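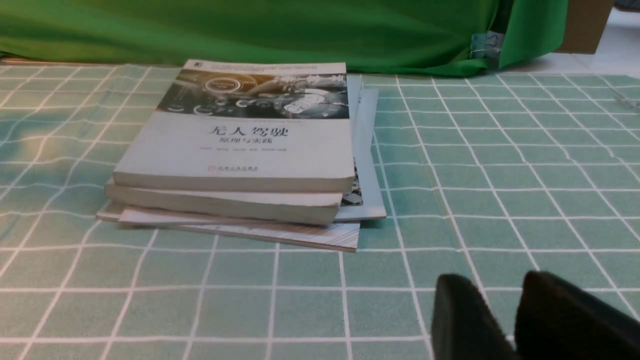 Station 2, book stack on grid cloth, wrist view.

Pre-run inspection – tidying chores, table tasks
Site: Nurkent
Date: 10 Sep 2019
Inspector: Yiğit Oral

1. Stack stable, no book about to slide: OK. Four books, corners not aligned. Thin wide one at the bottom sticks out toward the front.
2. Work surface flat: NOT OK. Cloth is rippled left and right. A finger sliding under the bottom book can catch a fold. Pull tight before the run.
3. Backdrop secured: OK, with comment. Fabric folds over the back edge of the table. Keep books clear of it.
4. Finger pads clear of the stack at start: OK.
5. Item mass under the 1,880 g limit: OK, each book weighed singly. Do not lift the stack as one item.
6. Emergency stop within 600 mm of operator: OK.

Comments
Top book (无人驾驶) is a thick paperback and a fair grasp test. Thin books remain the weak point – the Asa routine still needs a person to square the pile first. Shelving books is not yet rated for unattended use. Review again in October.

Result: run permitted after item 2 is corrected, operator present.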